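Home | Articles | Issues | About | Contact

We use cookies to improve your visit. Accept | Settings

3.2 Cups inside cups

I got hooked on nesting in June, while sorting crockery for the Hekau study — people just love putting small things into bigger things! Figure 4 has a little green cup and a white one with a handle.
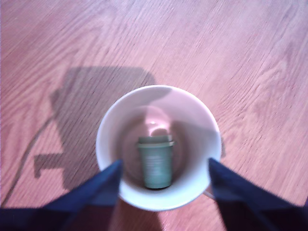 Figure 4. Small cup, big cup.

Of our 90 households, 13 kept cups this way all the time, mostly (they told us) to save shelf space. I do it too, I must admit. 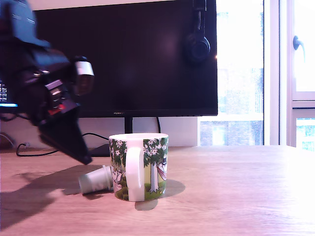 What I hadn't expected was how fussy people get over which cup goes with which mug. One household had firm rules on it, and I spent a whole happy afternoon writing them down — they're in the appendix.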